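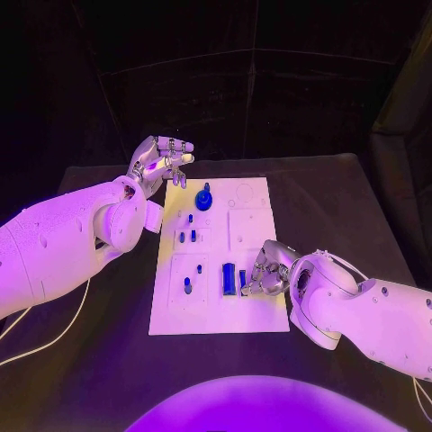 I have moved house once in ten years and own, as a result, every allen key that has ever been in the same room as me. The flat in Stoltbridge is small, so in August I decided to sort out the drawer. You know the drawer. It had batteries of unknown faith, a bicycle bell, three takeaway menus for a place in Pendden that shut, and at the bottom a peg game I was given as a child. A pale board with blue pieces on it, laid on a dark cloth, looks like something you would sit down to on purpose. Mine was held shut with a hair bobble and I have never finished a round.

Marta Ostapchuk came over on the Monday to help, by which I mean she sat on the worktop and said "why" at intervals. Her own drawers have dividers. She bought them in Clurumard for 30 quid and talks about them the way other people talk about their children's exam results.

Her rule is that if you can't say what a thing is for in 4 seconds, it goes. I failed on a brass hook, a key and what may be part of a blind. I kept the key — you never know — and she wrote KEY on a bit of masking tape and stuck it on with real contempt.
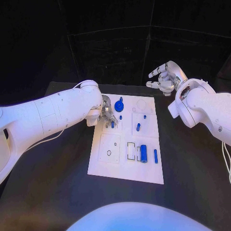
What I kept

The bell, the key, the peg game, one allen key (the others are in a bag by the door, where they have been since). Haruna Higuchi downstairs has asked for the hook. She knew what it was for straight away and wouldn't tell me.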